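Tea box

A tea box is a lidded container in which tea is kept in the home, in an office or at a hotel breakfast table. The term is used today mainly for divided boxes that hold tea in single portions. Older boxes made for loose leaf are usually called tea caddies, and the large crates in which tea was shipped are called tea chests. The three words overlap in everyday speech, and dealers in secondhand goods often use them without distinction.

Name

The English word caddy comes from the Malay kati, a unit of weight used in the tea trade. It was first used for the quantity and later passed to the container. "Tea box" is the plainer and more recent name. It appears in household catalogs from the time when tea bags became common, and is the usual name for the compartmented type in the United States. "Tea chest" is sometimes used for small domestic boxes as well, although in the strict sense it means the shipping crate, traditionally lined with foil or sheet metal to keep out damp.

History

The first containers used for tea in European homes were porcelain jars imported from China along with the tea. Local makers copied them in earthenware, glass, silver and enamel. Wooden boxes came into wide use in the 18th century. Tea was expensive, and most of these boxes had a lock, with the key held by the head of the household or the housekeeper. A typical box held two canisters, one for black tea and one for green. Larger ones had a glass bowl in the middle, which is generally described as a place for mixing the two or for keeping sugar.

As tea became cheaper in the 19th century, the lock lost its purpose. Many later boxes kept a brass keyhole plate as decoration, with no lock behind it. Printed tins took over much of the market by the end of the century. They were light, closed tightly and could be sold already filled.

The divided box followed the tea bag. Once tea was sold in single wrapped portions, a container no longer had to be airtight, and it became more useful to be able to see and choose between several kinds. Hotels and restaurants were early buyers. The boxes were carried to the table open, and the guest picked a packet.

Construction

Most present-day tea boxes are made of wood, bamboo, metal or plastic. Wooden ones are usually built as a simple case of four sides and a bottom, with thin dividers that slide into grooves. The corners may be glued butt joints, finger joints or miters. Finger joints are stronger and are often left visible. The lid is hinged at the back, and a small chain, a stay or the shape of the rear edge stops it from falling too far.

Beech, pine, acacia and rubberwood are common choices. Strongly scented woods such as cedar are avoided, as tea takes up smells easily. For the same reason the inside is often left without varnish, or is finished only with a thin coat that has been given time to cure. A felt lining was once popular but holds dust and crumbs, and is now seen mostly on gift boxes. 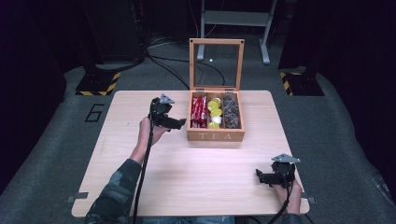 Wooden tea box with its lid open. 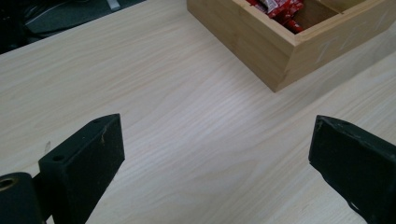
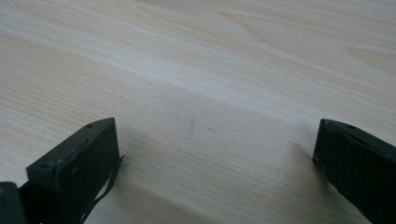
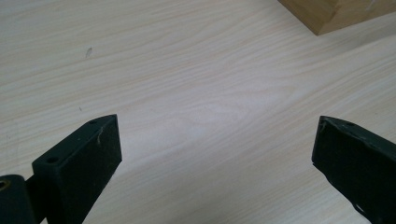
Lids are made either solid or with a window. A solid lid keeps out light, which matters for loose leaf and less for wrapped bags. A windowed lid lets the contents be checked without opening the box, and is now the more common kind on boxes meant for daily use. The pane is set into a wooden border, as on the tea box shown in the first picture, where the hinged lid has a clear glass panel and the front carries the word "TEA" in widely spaced capitals. Lettering of this kind may be engraved, burned, printed or applied as a metal plate. Acrylic is lighter than glass and does not shatter, but it scratches and tends to attract dust.

Layout

The number of compartments varies with the intended use. Boxes for the home commonly have 4, 6 or 9, and those for catering may have 16 or more. Compartments are sized to take a standard paper envelope standing on edge, so that the name of the tea can be read from above. Pyramid bags and round pods do not stack as neatly and are better suited to wide compartments. Some makers offer removable dividers for this purpose. Long compartments running from front to back hold more of one kind, while small square ones allow a greater range.

The layout also affects how the tea is used up. In a deep compartment the front packets are taken first and new ones are often added in the same place, so that the oldest remain at the back. Catering guides advise emptying the compartment before it is refilled.

Makers and collecting

Small workshops have made wooden tea boxes in many timber regions, often alongside bread boxes, spice racks and other kitchen goods. In Birkau the trade grew out of a cigar box factory, which turned to tea boxes when orders for cigars declined. The Karagiannis workshop, also in Birkau, became known for boxes with a sliding lid in place of a hinged one. Its catalog listed 139 patterns at its longest, many of them differing only in the wood or the color of the knob. The Tenar range, sold through department stores, was a cheaper line with stapled corners and is seldom found in good condition.

The museum of household goods in Laltum holds a collection of tea boxes and caddies assembled by Rosário Gouveia. It is arranged by the way the boxes close: lock, catch, sliding lid, friction fit and magnet. Deirdre Ó Dálaigh, who wrote the collection's handbook, notes that replaced hinges are the most frequent repair — more frequent than broken dividers — and that an original hinge can often be recognized by the darker outline it has left in the wood.

Early caddies with a complete set of canisters bring the highest prices. Divided boxes for tea bags have little value as antiques, with the exception of those made for railways, shipping lines and well-known hotels.

Care

A wooden tea box is cleaned with a dry or slightly damp cloth. It should not be soaked or put in a dishwasher, which opens the joints and can warp the lid. Crumbs of leaf collect in the corners and are best removed with a soft brush. Flavored teas, especially mint and those scented with bergamot, pass their smell to neighboring compartments even through paper envelopes. Foil wrappers prevent most of this. A box that has taken up a smell can be left open in a dry room for several days.

See also

Tea caddy
Tea chest
Tea bag
Bread box
Humidor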